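Speaker notes: The arm that kept pressing
Mapplebeck workshop on automation faults, 10 October 2020

Opening. Say who we are and keep it short. Mirkon runs the cell, Hornano wrote the motion planner, and I was on the team that looked into the fault.

What happened. In August the arm came down on a part and did not stop. The planner thought the gripper was still above the block. It kept sending the arm lower until the wrist joint tripped on overload. The fault code was 257. No one was hurt. The gripper fingers were bent and the part was scrap.

Why it happened. The block height had been changed in the part file, but the planner was reading an older copy. The two heights differed by 3 millimeters. At approach speed, that was enough. Pause here. People usually ask about the force limit, so cover it now: it was set for a heavier gripper and had never been lowered.

How we tested it. We rebuilt the cell in simulation and ran the approach 2113 times with both part files mixed in. The old file gave us a press fault in 287 of those runs. Mention that the simulator is stiffer than the real arm, so the forces are only a guide.

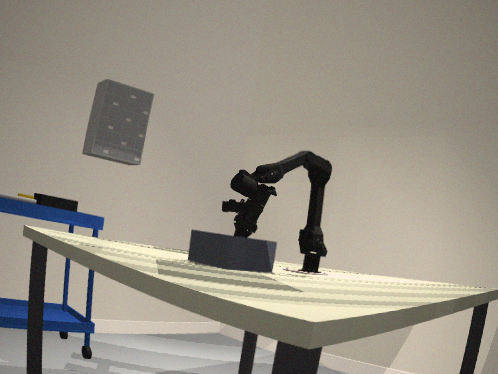 Why didn't the emergency stop catch it?
The emergency stop only acts when a person pushes the button or a guard opens. Neither of those happened. The overload trip is a separate check in the joint drive.

What changed. The planner now reads the part file at the start of each job and compares its version with the one on the cell controller. If they don't match, the arm stays at home. The force limit is set per gripper. Divora reviewed both changes before the cell went back into use.

Still open. We have no check for a part that is the right height but sitting on a chip or a burr. Ask the room how they handle it. Leave up to ten minutes.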